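About Trovano Garment Care

Trovano Garment Care launders, presses, repairs and stores clothing for households, schools and small institutions. The company operates from a single plant on Jõgi Street with a public counter at the front of the building. All washing, drying, finishing and mending is done on site. Leather, fur and wedding gowns are not accepted.

The company was formed by the merger of two businesses: the Paltau Laundry, which handled flat linen under contract, and Trirkach Alterations, which repaired uniforms. The Paltau contracts were mostly for sheets and towels, and the Trirkach work was mostly hems, zippers and elbows. The combined operation kept the Paltau boilers and the Trirkach sewing benches. The name Trovano was registered after the merger and has no earlier history.

The managing director is Rungnapa Chareonsuk. She trained as a textile chemist and ran the wash floor before taking over general management. She remains responsible for detergent selection, water testing and the written process sheets described below.

What We Process

Household work is accepted by the piece or by the bag. Bagged work is sorted at the plant into four streams: white cotton, colored cotton, synthetics and blends, and items held for hand washing. Printed garments are treated as a subgroup of whichever stream the base fabric belongs to. They are turned inside out before washing, washed at a maximum of 30 °C, and dried without direct contact between the print and a heated surface.

Items with applied patches, knit trim or mixed fabrics are inspected before they enter a load. The inspector checks the stitching at the edges, tests the darkest color against a damp white cloth, and writes the result on the ticket. If color transfers to the cloth, the item is moved to hand washing. No surcharge is made for this.

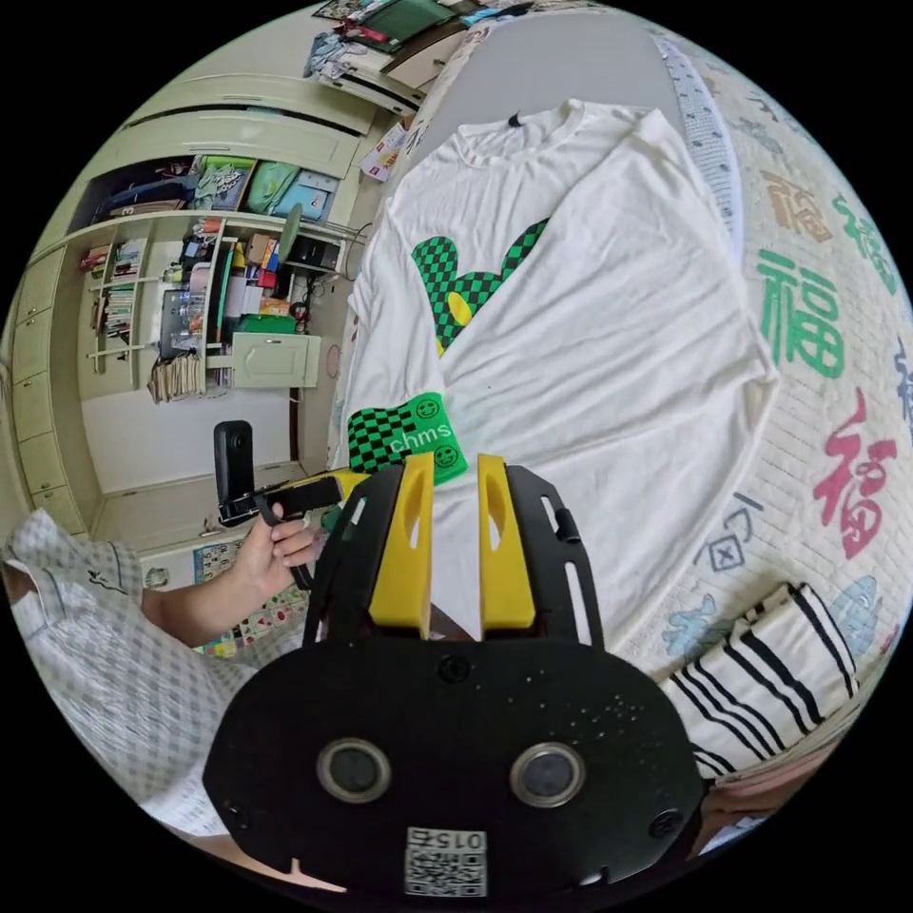
How an Order Moves Through the Plant

Each order receives a paper ticket at the counter. The ticket number is repeated on a heat-sealed tape attached to the care label or, where there is no care label, to the inside of a seam. Tapes are removed on request at collection. Customers who send the same garments regularly may prefer to leave them in place, which shortens intake.

After intake the order is sorted, inspected and pretreated. Protein stains (blood, egg, milk) are treated cold with an enzyme solution. Oil and grease are treated with a surfactant paste. Tannin stains, including tea, coffee and most fruit, are treated with a mild acid. Rust is treated only with the customer's written consent, as the chemicals involved can weaken cotton. Stains that remain after two treatments are left alone and reported on the ticket.

Washing is done in side-loading machines with programmable water level, temperature and drum speed. Loads are weighed. Underloaded drums waste water, and overloaded drums leave detergent in the fabric. The final rinse of every white load is sampled for alkalinity, and a load that fails is rinsed again.

Knitwear and jersey are tumbled at low heat until slightly damp and then dried flat. Woven shirts go damp to the press. Flat linen goes directly to the ironer. Folding is done by hand except for sheets. Shirts and T-shirts are folded to a standard width unless the ticket says "hang."

Plant and Equipment

The plant floor measures 2984 square feet, including the counter and the sewing room. Steam is supplied by two gas-fired boilers, one of which is normally on standby. Incoming water is softened, and hardness is tested each morning before the first load. Rinse water from the final cycle is held in a tank and reused for the first wash of the next colored load. It is not reused for whites.

Lint is collected dry at the tumblers and disposed of as solid waste. Wash water passes through a screen and a settling pit before discharge to the municipal sewer. Discharge pH is logged. The log may be inspected at the counter during opening hours.

Repairs and Alterations

The sewing room carries out hems, zipper replacement, button replacement, seam repair, patching, and recuffing of sleeves. Rib and knit cuffs are replaced with stock of similar weight and stretch. An exact color match cannot be guaranteed. Patterned trim is reattached where the original can be saved, and customers are contacted before any original trim is discarded.

Garments are cleaned before repair. The rule applies to all items, including those that a customer has already washed at home. Thread is polyester for synthetics and blends, and cotton-wrapped polyester for cotton. Repairs to seams are warranted for 174 days from the date of collection. The warranty does not cover fabric failure beside the seam.
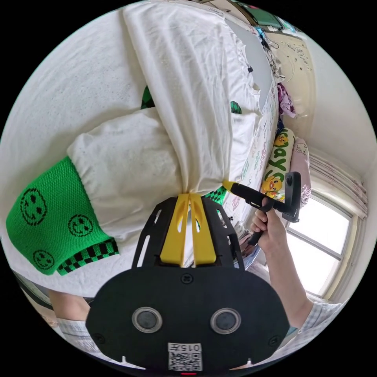

White T-shirt with green checkered trim and a printed knit cuff.

School and Institutional Accounts

Accounts are open to organizations sending at least 40 pounds of work per week. Collection and delivery are by company van within the city limits. Work is returned in the same bags or carts in which it was collected, with a count sheet. Differences between the customer's count and the plant's count must be reported within two working days.

Account customers in the past fiscal year sent 3889 bags. The largest share was school sportswear, followed by kitchen whites and clinic linen. The fiscal year closes at the end of September, and account prices are reviewed at that time. Household prices are reviewed separately and are posted at the counter.

Process Sheets and Training

Every fabric group handled by the plant has a written process sheet giving the pretreatment, program number, detergent dose, drying method and finishing method. Sheets are numbered and carry a revision letter. Superseded sheets are removed from the floor the same day. New staff work beside an experienced operator for six weeks, beginning at sorting, and sign each sheet after performing the process under supervision.

Customers may request a copy of the sheet used for their order. Several of the sheets are suitable for home use with a change of detergent dose, and the counter staff can supply the adjusted figures.

Claims

Claims for loss or damage are made in writing and must include the ticket number. The garment should not be washed again before it is examined. Settlement is based on the age and condition of the item as recorded at intake. Shrinkage of items without a care label is not covered.

Page last revised December 13, 2006.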